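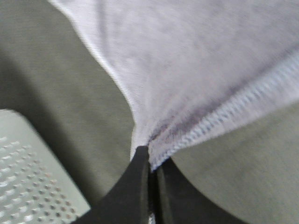 According to Quartey, a club that can't fold one shirt has no business signing up for a folding event. That was the first comment under my last post, and it went on for a while. Buy a kit with wheels, follow a line on the floor, learn something you can finish. I read it twice and then went to the Monday session anyway.

5 min read

Tuesday, April 16, 2019

I'll answer it here, because the reply box cuts me off at 900 characters.

It's a fair point that we can't fold a shirt yet. We can pick one up by the hem. In August, when the club started, we couldn't do that either. The first plan was to grab the shirt anywhere near the middle, lift it, and let it hang until a corner showed itself. On a towel that works. On a T-shirt the sleeves swing around and you end up with the same lump you started with, only higher.

So we switched to hems. The bottom hem is thicker than the rest of the shirt, and it has stitching along it that the wrist camera can pick up even when the focus is a little soft. If the fingers close on the end of the hem band, the cloth comes up in a point and you know which part of the shirt you have. If they close an inch to the side, you get a handful of plain knit and you know nothing. Most of our work since the winter has been about that inch.

We call the project Flokine. The name was left over from a game two of the students were making. The arm is secondhand and came with no manual for the version we have. The fingers have been changed more times than I wrote down. The pair we use now is black and close tightly, and thin cloth bunches up between them more than I'd like. Bunching is bad for the next step, where the cloth has to be laid down flat again. We tried closing more slowly. It helped with the heavy shirts and did nothing for the light ones.

Light colored shirts have been harder than dark ones for us. With a white one, the stitches get lost if the lights are too strong. We turned off the lamp over the table and went back to the ceiling lights, and the hem finder improved that same night. It was the cheapest fix of the year.

We keep a log of every attempt. The file is at 759 lines as of last night. A line has the shirt, the starting heap, where the fingers closed, and one word from whoever was watching. The words started out as "good" and "bad." Now there's "hem," "sleeve," "collar," "two layers," and "air." Two layers is the one that hurts, because it looks right until the shirt opens, and then the front and back come up together and the fold goes wrong at the very end.

Back to the comment. The line follower suggestion is one I've heard before, and we did build one, the year before this. It took 11 sessions. The students who finished it were happy and most of them didn't come back, and I don't blame them. With the shirts, people come in having thought about it during the week. One of them rewrote the hem finder on a bus. It was worse than the old one, but we used a piece of it.

The event is at Trulldale, and the rules give each team 26 minutes for setup and all runs together. You start with shirts dropped on a table by the judges. There are points for a clean pickup, more for laying the shirt flat, and more again for a full fold. We are going for pickups and maybe one flat lay. That will not win. The team from Zurkerum had a full fold on video last month, although the shirt was placed by hand and you can't tell how many tries it took. I'd still bet on them.

Things left to do before we go:

Get the release to stop dragging the cloth. When the fingers open, the shirt tends to stick to one side and come along with the arm.

Decide on one person to type during the runs. Last time three people reached for the keyboard.

Bring our own shirts for practice, washed, without fabric softener. The softened ones slide.

Pack the spare cable. Pack the other spare cable.

If anyone reading has worked on the two layers problem with a small gripper and one camera, I'd like to hear what you did. We've tried a short rub of the fingers before lifting, to slide the layers apart. It worked on a pillowcase and has not worked on a shirt so far. Next session we try it again with the fingers set a little wider.

Contact | © 2019 Flokine club blog | Back to top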